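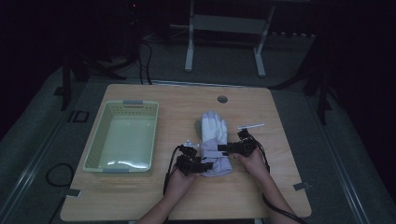

Gloves are the part of the sorting job I would hand over last. I have read all the replies to Ornella's question and most of them are about shirts and towels, which people seem to think are the hard end of laundry. A towel has four corners and you can find them. A work glove has a cuff that is a different stuff from the fingers, and the two don't behave alike when you pick them up. Look at the one lying on the table with the pale green basket beside it. The fingers sit flat and close together, and the cuff is flared and crumpled towards you. The two black grippers have come in either side of the cuff, which is where I would go too, but there is a person's hand on each of them. That is roughly my answer to the thread. The hands can be copied. Deciding where to take hold is still ours.

Ornella D'Amico wrote on Tuesday, November 2, 2021:

> We are looking at the glove return at Dekimby again. At present the
> gloves come back from the wash in mixed bags, and someone tips them
> on a bench, pairs them and puts the pairs in baskets. Last month it
> was 1796 pairs. Bassi have offered us a single-arm cell on trial and
> say it will do "all textile handling". Has anyone on this list seen
> a machine do this job, start to finish, without a person standing
> next to it? I don't mind slow. I do mind having to pay someone to
> watch it.

To take the last point first: no, I haven't. I went to the Bassi open day in May and saw the Cerport arm move folded cloths from a belt to a tray. It did 30 in a row with one dropped, and the cloths all arrived the same way up. When they put a loose glove on the belt it took it by a fingertip and the rest swung under the edge of the tray. The engineer was quite open about it and said gloves were on the list for next year.

The other thing I would ask them about is pairing. Your people don't only move gloves. They check left against right, and they feel whether the lining has pulled out at the fingertips. At Tillura we tried doing the pairing with a fixed camera over the bench and a person to do the lifting. It got left and right wrong whenever the thumb was folded under, and we had 232 odd pairs to put right by the end of the trial. We went back to doing it by eye.
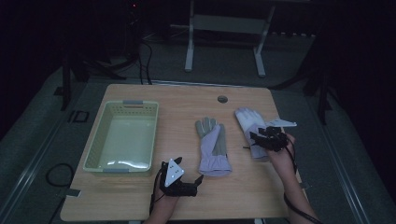

On speed, a trained person on our bench does a pair in the time it takes to say so, and they do it while talking. I would not worry too much about that, as you say you don't mind slow, but do ask for the figure with gloves straight out of the bag. A figure for gloves laid out flat in a row tells you very little, as somebody has had to lay them out.

Where I do think the machines are close is the last step, putting things in a basket. It is open at the top, it stays where you put it, and it doesn't much matter how the glove lands. If Bassi will let you split the job, I would keep people on tipping out and pairing, and try the arm on filling baskets and moving full ones to the rack. You would free up one person for part of the shift. You would not free up two.
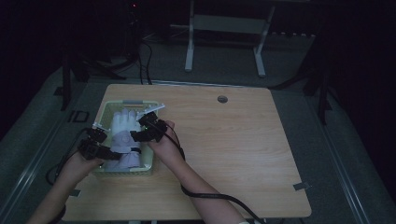

Both hands at the basket, white glove on top of the lavender-grey cloth.

Even at that stage there is more going on than I allowed for when I first costed it. Cloth bunches up and trails to the rim, and a glove on top of it can have its cuff hidden underneath, so an arm that looks for the cuff has nothing to look for. If your baskets have lattice sides like these, check whether fingers can poke through the holes and catch when the basket is lifted. We lined ours with a sheet of plain card.

Questions I would put to Bassi in writing:

What happens when it drops one on the floor?
Who resets it, and how long does that take?
Does the trial price include new pads for the gripper?
Can it tell an inside-out glove from one the right way out?

I can send Ornella our bench timings off list if they are any use. They are on paper, so give me until the weekend to copy them out.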